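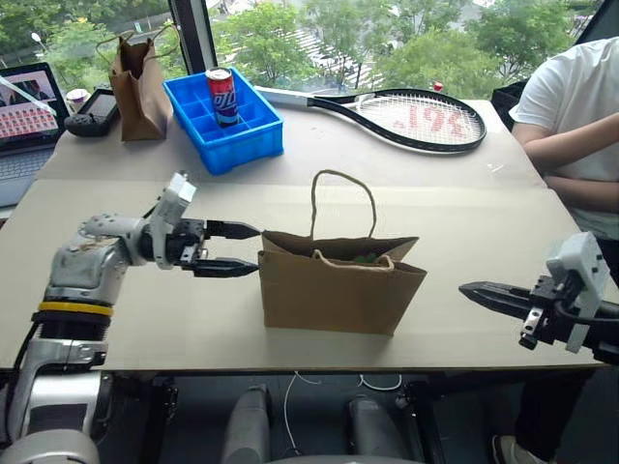 Paper shopping bag on the table, with a tennis racket and a blue tray behind it

I had been meaning to get over to the Stovberg open day for years, and this time I finally packed a sandwich and went. It was June 23, 2024, warm enough that I was glad of the shade by the gate, and the nice folks at the welcome desk told me they were expecting 600 visitors before closing. I can believe it – the parking lot was full when I pulled in and I ended up leaving the car over by the Grallel building and walking back.

My favorite stop was the packing room, which probably says a lot about me. I bagged groceries through two summers of high school and I still have opinions (cans at the bottom, please, and bread on top!). I could have stayed there all afternoon looking at ordinary things on tables. 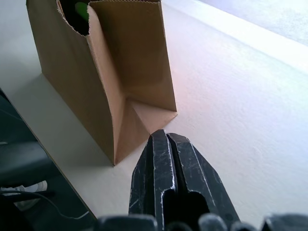 Paper bags are a subject I can go on about, as my family will tell you. I like the flat-bottomed kind best, with the sides that tuck in so it folds away neatly behind the refrigerator. The one I stopped to admire had a zigzag edge along the top, just like the lunch bags my mother used to fold over twice, and something small and green sitting down inside it. I save every bag that comes into the house – the drawer barely closes anymore.

Soft toys are a different matter when it comes to packing. They squash, they spring back, and they never sit where you want them. There was a lime green one with little bumps, and a red one with a round eye and a leafy tail that I could not make up my mind about. Fish or pepper? I'd have taken either one home for my niece. 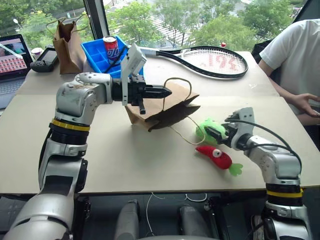
Getting there and where to eat

Take the 140 bus to the Nivari stop if you'd like to skip the parking altogether. The Hosoda cafe across the road does a good iced tea, and I had 2 of them before the drive home. The next open day is in September.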